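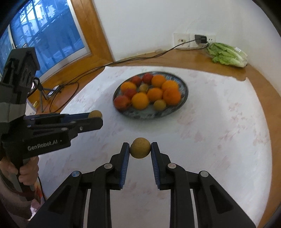 Small round fruit, speckled skin, brownish yellow

Ticket: Pliltari recipe planner, shopping list keeps doubling up
Opened by: Larysa Derkach
Opened: Jul 20, 2021
Status: Closed by customer

Hello! I've been using Pliltari for my recipes since April and I love it to bits, but the shopping list has gone a bit mad and I'm hoping somebody can help me sort it out. I'm on the web version, on an old Drestton laptop, and I also have the app on my phone (same login on both).

What happens is this. I put a recipe into the week's plan, say the plum and almond cake, and the list asks for butter, eggs, sugar and so on, all fine. Then I open the app in the shop and everything's in there twice. If I tick off the butter, the second butter stays put. Last week I came home with enough eggs for a small hotel.

Things I'd already tried before writing in:
Logged out and back in on both. No change.
Cleared the list and built it again from the plan. Fine on the laptop, doubled on the phone within a minute or so.
Took the app off the phone and put it back on. It lost my aisle order (grr) and the doubles came back anyway.

Update 1
Thanks Lloyd for the quick reply. You asked whether I've got more than one household set up, and no, it's only the one, called Home. You also asked how many items I have saved. The settings page says 2,419, which gave me a bit of a shock, I must say! I don't think I've typed in anything like that many. There are 7 entries for "onion" alone, one of them with a capital O and one with a space on the end.
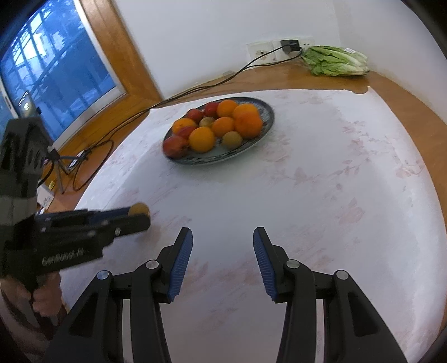 I did the export you wanted and it's attached. It took three goes because the button greys out if you click away to another tab, so you might want to pass that on to whoever looks after that page. I had a nosy through the file myself and the doubled things all have a little "B" in the source column, while the proper ones have a "P". Is that something to do with Brultamar? I used them for my recipes before you and brought everything over with your import tool.

Update 2
Right, so it IS Brultamar! I went into Connected Services as you said and it was still sitting there with syncing switched on. I'd thought the import was a one-off and had no idea it carried on fetching things in the background. I've switched it off on the laptop. The phone still showed it as on, so I switched it off there too, then left the lot alone for 24 hours like you told me.

Checked this morning. One butter. One lot of eggs. Lovely. I added the lentil soup and a crumble to the plan to give it a proper test and both came through once only, on the phone and on the laptop.

Still not quite right: the quantities. The crumble recipe serves 4 and I'd set it to 2, but the list gives me the full amount of flour. I tried changing it to 2 from the plan page instead of the recipe page and then it halved as it should. So there's a way round it, but it's a bit of a faff if you forget which page you're on.

Update 3
Lloyd says the halving thing is a known fault on the recipe page and they've linked my ticket to it, so I'm happy to close this one. I've used the Merge Duplicates tool on the onions as well and it worked a treat, though it wouldn't touch the one with the space on the end. I deleted that by hand.

Could somebody tell me if there's any way of getting my old aisle order back? I'll open a new ticket if you'd prefer that.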